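Duvet too hot, blanket too thin: what do you sleep under in spring?

zuzana_o
2020-04-14
I own a winter duvet and a cotton sheet. One is a sauna, the other is a rumor. My husband says open a window. We have opened the window. What are the rest of you doing until July?

trilok_s
Foot out the side. Free, adjustable, no shipping.

mshukla
Wool blanket. Been under the same one for 30 years and it has outlasted two mattresses and a marriage.

PushpaC
Can't do wool, it itches straight through the sheet. I keep the duvet on top of the spread and kick it down when I get warm. By 3 a.m. it's on the floor, but I've had four decent hours by then.

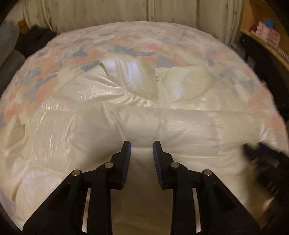 White duvet over the floral spread.

mshukla
So your system is to pay for a duvet and sleep without it.

PushpaC
I sleep without it after 3. Before that I sleep very well, thanks.

lalit.r
Mine's a Fulimix all-season, the kind that snaps together in two layers. The thin half is great. The snaps find your knee every single night.

trilok_s
Had one. Sold it to my brother-in-law, who brings it up at holidays.

zuzana_o
OK, no snaps and no wool. Does anyone make a plain thin duvet that doesn't slide off the bed?

mshukla
Wool doesn't slide.

zuzana_o
Thank you, Mohit.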